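Bread, Cordial and a Bus Shelter: What People Remember About Shopping on Cernard Street

Report by Noemi Caruso
Local History Project, second term
Group members: Noemi Caruso, Iara Benítez, Marama Waaka

Why we picked this topic

My nonna can't walk down Cernard Street without telling you what every building used to be. The phone repair place was a haberdasher, the gym was a picture theatre, and the pharmacy on the corner was Cattaneo, a grocer's where you could run up a tab until payday. I've heard these stories so many times that I stopped hearing them, and it wasn't until Iara came along with us one afternoon (she'd only lived in the neighbourhood since March) and started asking proper questions that I thought, well, there's a project in this.

So our question was a fairly simple one. How did people on our side of town do their weekly shopping before the Custo supermarket opened, and what changed for them afterwards?

How we went about it

We began at the library, where Ms Testa very kindly let us loose on the boxes of old council rate books and the local paper. Iara is the patient one, so she took the rate books, and Marama and I read the paper, which took much longer than it should have because the advertisements are so interesting. Then we did three long interviews at people's kitchen tables. Everybody fed us. I would recommend this method to any group doing the project next year!

We asked the same questions each time, but we let people wander off if they wanted to, and the wandering was usually the best part.

What we found

The paper gives the population of the town as 2578 in the year before Custo opened, and for a place that size there was a remarkable amount of food being sold. Cattaneo did dry goods and smallgoods. There were 2 bakers, who by all accounts did not speak to each other. Sasedis was a cordial maker with a yard behind the church, and children were paid for bringing back the bottles.

Benedetta Carbone grew up over one of the bakeries and told us that her mother shopped every single day except Sunday, always on foot, always with the same string bag. "You didn't have a list," she said. "You went to see what there was, and who there was." She remembers the smell of coffee at Cattaneo and being given the end of the mortadella, and she still thinks supermarket mortadella is cut too thick.

When Custo came, it was built out past the railway line with 200 parking spaces, and that seems to have mattered more than the prices. Families with a car changed over within months. People without one kept going to Cernard Street, where there were fewer and fewer shops to go to. Marama found a whole run of letters to the editor asking for a bus stop at the supermarket, and the shelter that's there now is the result.

What surprised us

I had expected everyone to be sad about it, and they weren't. Mrs Carbone's sister-in-law said the supermarket was the first place she could buy what she liked without the whole street having an opinion on it. We argued about that all the way home, and I've come around to thinking that both of them are right about their own lives.

What we'd do differently

We should have talked to someone who worked at Custo in its early days. We also should have labelled our recordings as we made them, as I spent an entire evening listening to kettles boiling while trying to work out whose kitchen I was in.

Our thanks to Ms Nives Testa, to Mrs Carbone and her family, and to my nonna, who has read this report and has corrections.

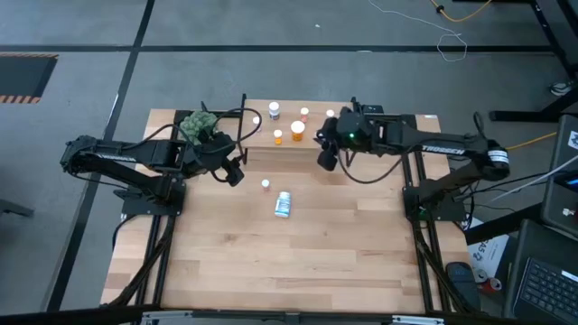
Her main one concerns the haberdasher, which she says was two doors further up, next to the shoe mender. We've checked the rate books again and she's right, so the street map at the back of our folder has been redrawn in Iara's neatest handwriting - the old version can go in the recycling.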